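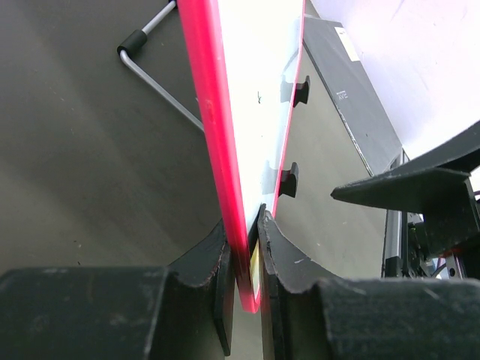 The adult reading circles at Claltach are full again this term, and I'm delighted to say that every penny of the Bendeck grant is now at work. We ran 144 sessions up to the end of November, against the 120 or so we had hoped for when we applied, and 272 learners came to at least one of them. Most groups still start with spelling. A small white board with a pink-red frame, even one with a scuff on its edge and a stray black squiggle left on the face, gets people writing far sooner than a notebook does, because a wrong letter can be wiped away before anyone feels bad about it.

The Stisthorpe evening group has been the happy surprise. It opened with seven people and soon needed a second table — and then a second tutor, Brendan Madigan, who came over from the morning classes. His learners are writing letters to their grandchildren, and several have asked to read theirs aloud at the spring open night!

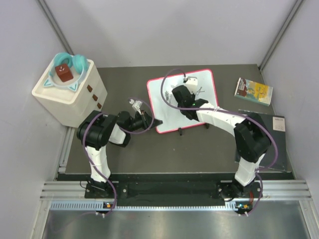
Headphones and storage box, Claltach.

Listening along while reading has worked very well for people who lose their place on the page. We recorded the first Ó Gríofa story book in two speeds, and the slow version is by far the more popular. The second book is half recorded, and we expect to have it ready before the new term.

Spending is on plan apart from travel, which ran over once the Stisthorpe bus was cut back to one evening run. We moved $1,000 across from printing to cover lifts home, as agreed with you by phone. Printing will be tight until spring but we can manage.

Next up are the spring timetable, a daytime group for parents and the rest of the recordings. I'll send the attendance sheets separately.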